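Skalley Test Kitchen — Fit-Out Meeting

Minutes of the meeting held 15/02/2011, Parry Building, ground floor

Chair: Callum Ackroyd
Circulation: Livent, Skalley, Tramow

1. Previous minutes
Accepted with one correction. Item 4 should have read "drain trap", where it read "drain tap".

2. Floor mat
Tramow proposed replacing the mat between the sink run and the oven with a heavier grade. The present mat is light enough to lift at the corners when it is pulled out for mopping, and the edge nearest the cabinets has to be pressed back by hand. The chair asked for a sample before any order is placed. Tramow will supply an offcut of the heavier grade in gray. Cleaning of the present mat goes on as now, with a dry brush first and then a damp mop along the stripes. Crumbs and specks are to be brushed up at the end of each session.

3. Oven
Livent reported on the door. The hinges hold level when the door is folded down, and the spring on the left side has been adjusted. Clearance in front of the open door was discussed at length. With the door down, a person at the sink has to step back to let another pass with a hot dish. It was agreed that the sink and the oven should not be worked at the same moment while food is being taken out.

The thermostat reads 10 degrees low at the upper settings. Livent to recalibrate. Until then the setting is to be raised to match, and the correction written on the session sheet.

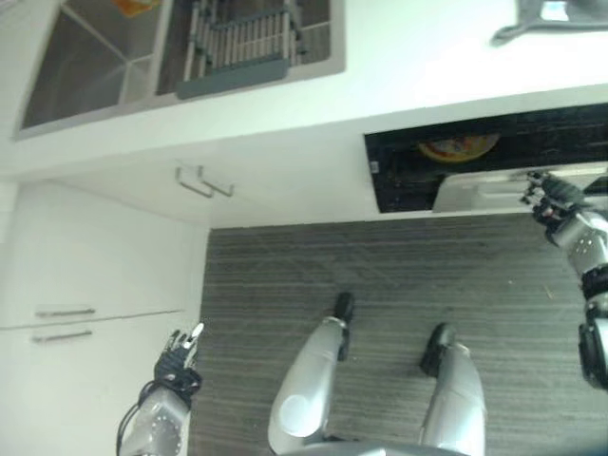 Reading time: 2 minutes

Plates in the oven. Skalley asked whether food may be heated on the plate, as with the round plate and what looks like pizza. The chair ruled that this is allowed for reheating only and only with plates from the approved stock. Raw dough goes on the steel tray. Plates are to be set toward the middle of the oven, clear of the side walls.

4. Sink
Both basins drain freely. The left basin is to be kept empty between sessions so that hot trays can be put down in it. Small items left on the rim of the sink should be put away before the next session starts.

5. Cabinets and counter
The white fronts below the counter were wiped down after the last session. Skalley noted that two doors on the oven side need their hinges tightened — not urgent. The order for replacement hinges, reference 489, covers 40 pieces and is expected in May.

6. Session sheets
Of the sheets for the last period, 21 were returned complete. The rest lack the oven setting. The chair asked that the setting be entered before the oven is switched on.

7. Actions
Tramow: mat sample.
Livent: thermostat, then a written note of the readings at each setting.
Skalley: cabinet hinges, list of approved plates.
C. Ackroyd: revised session sheet with a separate line for the oven setting.

8. Other business
None.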